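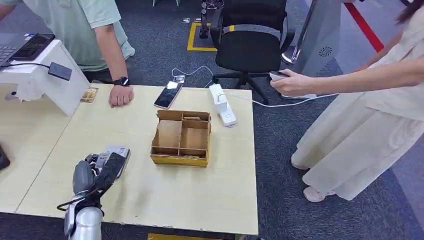

What does the purchase price of an arm leave out?
Grippers, spare fingers, cabling, floor space and operator hours. Budget these as separate lines.

Unit 2: Costing a sorting cell

Take the Plarameo quote as the base case. It covers arm and controller only. The Lüthi quote adds a hand and 17 hours of setup, so compare the two after adding the missing items to Plarameo.

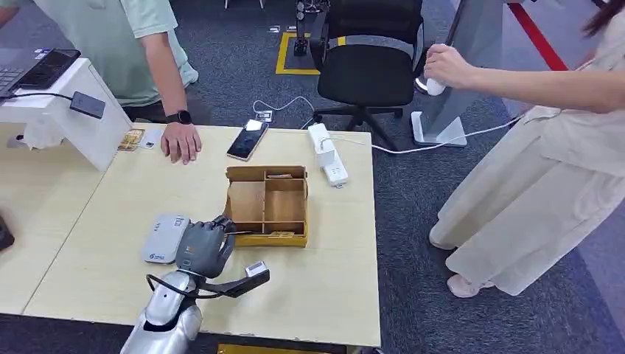 Small flat parts drive the choice of hand. Two-finger grippers cost less and are easier to repair; jointed hands need more spares. Enter service at the vendor's interval, e.g. every 1000 hours for Gitura.

Power and tables go under site costs, not equipment. Trendura bills training per operator.

Exercise: rework the worksheet for 43 weeks of use per year. Show both quotes on one page.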